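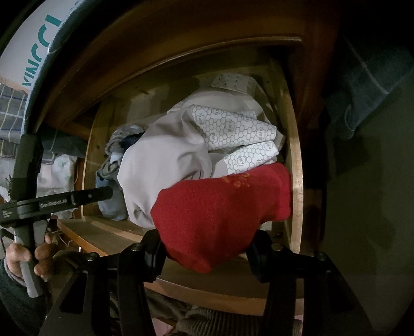 Pin-yu Yau wrote in to ask why a wool sweater that has behaved itself for years should suddenly turn up with holes in January, and whether throwing it out is the only decent thing to do. It isn't, Pin-yu. The holes were probably chewed in the fall. You only met them when it got cold.

## Getting rid of clothes moths

Start by emptying the shelf. All of it, including the things you were hoping to leave in the back until you fit into them again. Shake each piece outside and look along the seams, under collars and inside cuffs. You want little silky tubes, gritty specks, or a small cream-colored grub that looks embarrassed to be found.

Cotton and polyester mostly get left alone unless they were put away with soup on them. Wool, cashmere, silk and fur are dinner.

### Freeze what you can't wash hot

1. Put each knit in a zip bag and press the air out.
2. Lay the bags flat in the freezer at 0°F or colder. The little icebox inside a dorm fridge won't do it.
3. Leave them for 3 full days. I go to a week, mainly from forgetting.
4. Let them come back to room temperature before you open the bags, or you'll get condensation on the wool.
5. Brush off whatever is left, outdoors.

Sturdy cottons can go through a hot wash and 20 minutes in a hot dryer after they're dry. Do not try this with a sweater unless you know a small child who needs one.

### Clean the shelf

Vacuum the corners with the crevice tool, then the shelf-pin holes, then the back edge where the lint collects. Empty the vacuum into a bag and take it straight outside. Wipe everything down with soapy water and let it dry with the door open overnight.

### About cedar

I bought a box of Cokton cedar balls, 44 of them, and the moths seemed to regard them as decor. Fresh cedar oil may put off very young larvae. Old cedar smells faintly of pencils.

Sticky traps are more use. I hang one Tistix trap and change it every 3 months. It catches males only, so treat it as an alarm.

### Putting things back

Clean clothes only. Moths like sweat and gravy almost as much as they like merino. Anything you won't wear until next winter goes in a lidded bin with a proper seal.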